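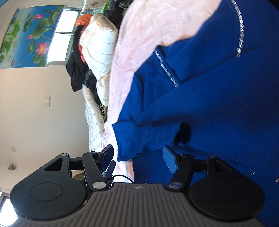

Teaching the Planner to Leave the Laundry Alone

By the Purnance features desk
January

The software team in Besedcombe works on one problem that sounds small: where should a robot take hold of a piece of clothing? Their program is called Pura. It receives pictures from a camera on the gripper and gives back a short plan, which says where the fingers should go, how far they should close and in which direction to lift.

For hard objects this kind of planning is well understood. A mug has a handle today and it has the same handle tomorrow. A sweater does not keep its shape. When it lies on a blanket, with a jacket and other clothes next to it, the program must first decide where one thing ends and another begins. Pink fleece under blue knit is quite easy, as the colours are far apart. Black clothes in a heap are much harder. The folds look like borders, and the real borders look like folds.

The first version of Pura tried to build a full model of each garment before it moved. It was correct quite often, but it was slow, and one wrong fold could spoil the whole plan. The team gave up this idea after a long winter. The present version asks a more modest question. It looks for places that are safe to pinch, such as a cuff, a hem or a thick ridge in the cloth, and it gives each place a score. Only the 8 best places go on to the planner.

Cuffs receive high scores. A ribbed cuff has a clear edge and usually it stands up a little from the surface below. Decoration is another matter. A line of rhinestones catches the daylight from a window and gives bright points that move when the camera moves. In the early tests the depth estimate jumped at such points, and the planner believed there was a hole in the sweater. Now the perception part marks bright, unstable areas and lowers their score. The fingers may still pass over them, but they should not close there.

Most of the learning material is recorded in ordinary rooms with a gripper held by hand. A person does the task, and the camera on the tool sees what the robot's camera will see later. The current set has 498 recordings that passed the checks, out of 600 that were made. The others were removed mostly because the tracking of the camera was lost. A plain wall is bad for tracking. A wall with a painting on it, or with a window frame and a light switch, is far better, for the software can hold on to the corners and the lines.

I asked to see the tool for checking, and I must say it was the part I liked the most. It is called Renaud, and it plays a recording beside the plan that Pura would have made at the same moment. When the two disagree, a yellow bar appears below. The reviewer can stop there and write a note. Many notes are very short. "Took blanket too" is a common one.

The control part is simple by choice. It runs in 3 stages: approach, close, lift. In each stage it compares the opening of the fingers with the opening it expected. If the fingers close further than planned, probably there is nothing between them, and the plan starts again from the next place on the list. If they stop too early, the cloth may be doubled, or two garments may be held together. The team does not have a good answer for the second case yet. For now the robot lifts slowly to a low height and looks once more.

The next work is on puffer jackets. The stitched channels make many parallel ridges, and to Pura each of them is a nice place to pinch. The result is a list of 8 places which are all nearly the same place. A rule that spreads the choices over the garment is being tested, and the developers hope to put it in the spring release.

Last updated: January, 4:15 p.m.

Reader comments

millpond_dev: Is the scoring done on every image or only before the approach? We had trouble with the list changing while the arm was moving.

Author reply: Before the approach, and again if the plan restarts. I was told they tried it on every image and the arm hesitated a lot.

greywool: Please test on black socks. I can't sort those myself.

T. from the coast: Good article. I would like to read more about Renaud, we still check our recordings in a spreadsheet.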